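How Does an App Get Its Money?
4 min read

Say you download a free app. It cost you nothing. It didn't cost your parents anything either, which made them suspiciously cheerful. But the people who built it have rent to pay, and they like lunch as much as you do. So where does the money come from?

Let's use a made-to-be-chatted-on app called Kusus. It lets you send messages, stickers and very long voice notes to your cousins.

Way 1: Ads

A store pays Kusus to show you a message about its stuff. Suppose the Kowalchuk shop in Zoltstead sells mugs. It wants people who like mugs to know this. Kusus has plenty of people looking at it all day, so it rents out a bit of the screen. You get your chat, the shop gets your eyeballs for a second or two, and Kusus gets paid.
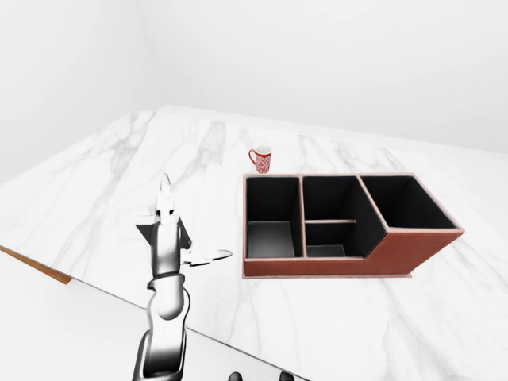

Way 2: Little extras

The app is free, but the dancing walrus sticker is not. These are called in-app purchases. One sticker pack might cost 4 dollars. That sounds small until you have bought five of them, and then it is 20 dollars' worth of walrus. Always ask a grown-up before you tap "buy." They will find out anyway – the receipt goes to their email.

Way 3: Subscriptions

With a subscription, you pay again and again, usually every month, and the app keeps giving you something. Maybe the ads go away. Maybe you get more room for photos. Forget to cancel, and it goes on charging you with great politeness.

Way 4: Charging the shops

Some apps let you chat for free but ask businesses to pay. A shop might pay to answer customers in the app, or to put up a catalog, a page of things you can buy with a picture and a price for each. A desk store called Ekero could list 22 items in March and 26 by summer, and you could look through them all without leaving your chat.

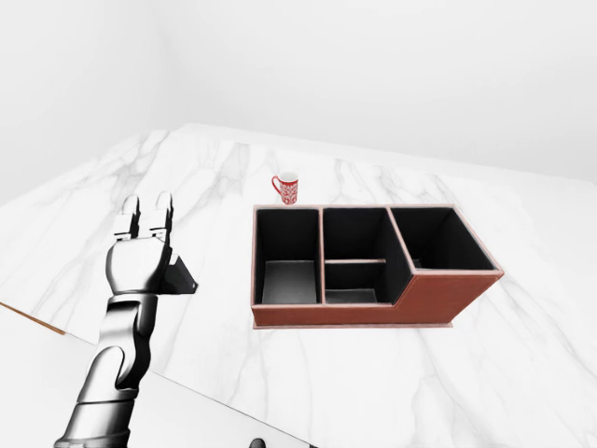 A mug and an organizer box with three compartments.

So is free really free?

Sort of. You may not hand over coins, but you often hand over your time, and sometimes facts about yourself, like what you search for and what you tap. Companies use those facts to guess which ads you'll like. They guess wrong a lot. Look up one question about goats for school and you could be seeing goat feed until you're in college.

Try it: Pick an app you use and hunt for all the ways it could be making money. Check the settings page too – that's where the subscription offers like to hide.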